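Why Do We Fold Our Clothes?

Clothes spend most of their lives waiting. You might wear a pair of jeans for one day, and then they sit in a drawer until you want them again. 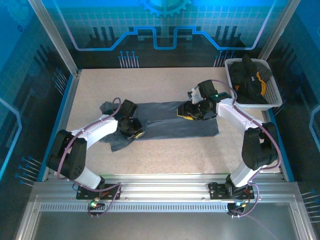
How they are stored makes a difference when you put them on. Folding is one of the oldest ways to store cloth, and you can learn to do it well with a flat table and a bit of practice.

What is cloth made of?

Most cloth is made of threads. In denim, some threads run up and down and others run side to side, going over and under each other. This is called weaving. Denim uses a kind of weaving called twill, and if you look at it closely you can see slanted lines on the surface.

The threads can bend, and there are tiny gaps between them. That is why cloth is floppy. A sheet of cardboard has one shape and keeps it. A piece of cloth can have thousands of shapes, and every time you drop it on the table it lands in a new one.

What is a wrinkle?

A wrinkle is a place where the threads have been bent and have stayed bent. Cotton threads are made of very small fibers. When cotton is warm or damp, the fibers move more easily. If it cools or dries while it is scrunched up, the fibers stay in the scrunched position. An iron uses heat, and often steam, to let them move again and then presses them flat.

A fold is a bend too, but you choose where it goes. A shirt with one line down the middle looks neater than a shirt with lines all over it.

A seam is something else. It is a place where two pieces of cloth are sewn together. Seams are thicker than the rest of the cloth, so they are harder to bend. Try to fold beside a seam or along it.

How to fold a piece of cloth

Start with something simple, like a dish towel. Shirts and pants come later.

1. Clear a space on the table and lay the cloth down.
2. Pull the corners out gently until you can see the whole shape.
3. Smooth it with flat hands. Start in the middle and push toward the edges - this moves the bumps out.
4. Look for corners that are tucked under and pull them out.
5. Pick up two corners on the same side and bring them over to the opposite corners.
6. Smooth it again before you make the next fold.

Step 6 is the one that people skip. A small bump under the first fold gets bigger under the second, and by the third the cloth will not lie flat at all. If one half is neat and the other half is crumpled, open it up and smooth out the crumpled part first.

Why is it hard?

Sun-ja Kwon teaches sewing to children, and her new students fold towels for 30 minutes before they touch a needle. She tells them to hold the cloth at both ends. When you hold only one end, the other end slides around, twists, or folds under itself.

Thick cloth like denim is stiff, so it springs back a little after you fold it. Press on the fold with the side of your hand. Thin, slippery cloth has the opposite problem. It folds easily but slides out of place.

Try it yourself

Take 2 dish towels. Fold one neatly and squeeze the other into a ball. Leave them both overnight, then open them on the table in the morning. Run your fingers over each one and look at where the lines are.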